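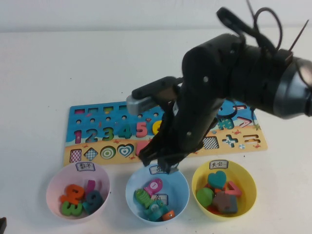

# Unit 6: Early Number Sense and the Counting Principles

Course handout, Diploma in Early Childhood Education, Hovport campus
Prepared by Edeltraud Fröhlich and Magdy Hajji

## Purpose of this unit

Students completing this unit will be able to distinguish between reciting number words and counting, identify the principles on which correct counting depends, and plan short activities suited to children between three and five years of age. The unit assumes familiarity with the observation methods introduced in Unit 2.

## 1. Reciting and counting

Many children can say the number words to ten well before they can count ten objects. The recited list is learned much as a song is learned, and at first the child may not hear it as separate words at all. A child who says "onetwothree" in one breath has not yet divided the list into parts that can be matched to things.

Students should record the two skills separately. On the observation form, the longest correct list goes in column A and the largest set counted correctly goes in column B. The two figures often differ widely, and a large gap is no cause for concern at age three.

## 2. The counting principles

The following terms are used throughout the course and will appear in the written assignment.

- **One-to-one matching.** Each object receives one number word, and no object is skipped or counted twice.
- **Stable order.** The number words are said in the same order every time. A child who always says "one, two, four" has a stable order, although the list itself is wrong.
- **Cardinality.** The last word said tells how many objects are in the whole set.
- **Abstraction.** Any collection can be counted, including sounds, steps, or a mixed group of things.
- **Order irrelevance.** Counting may begin at any object and the total stays the same.

Cardinality is the principle most often overstated in student reports. When asked "How many?", a child may simply count again from one. Ask the child to hand over a given number of objects instead - this is a harder task and a better guide to understanding.

## 3. Written numerals

A numeral is a symbol for a quantity, and learning it is a separate task from counting. Children commonly confuse 6 and 9, and many reverse 2, 3, and 7 when they begin to write. Reversals are ordinary until the age of seven and should be noted without correction during observation.

Materials that place numerals in sequence support recognition and order. They do little for quantity unless the adult also provides something to count. Chunky numeral pieces can be traced with a finger before any writing is attempted, and the adult should name each numeral as the child traces it.

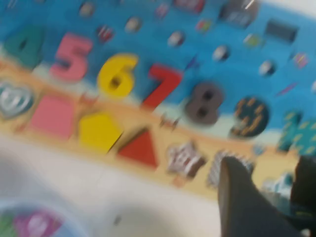

## 4. Planning a short activity

Each student will plan one activity lasting no more than ten minutes. The plan must state:

1. the principle being addressed;
2. the materials and the size of the set;
3. the exact words the adult will use to open the activity;
4. what the student expects a child at an earlier stage to do.

Sets of three to five objects are advised for three-year-olds. Plans that address more than one principle will be returned for revision.

## 5. Placement and assessment

Observations will be carried out at the Dadside and Tirker centers. Students must sign in at the front office by 8:45 a.m. and must use initials only on all forms. Children's full names may not appear in any submitted work.

The written assignment counts for 45 percent of the unit mark. It is to be handed in at Room 618, Amundsen Building, before the end of October. Late work requires a signed extension from one of the instructors - requests made after the deadline will not be considered.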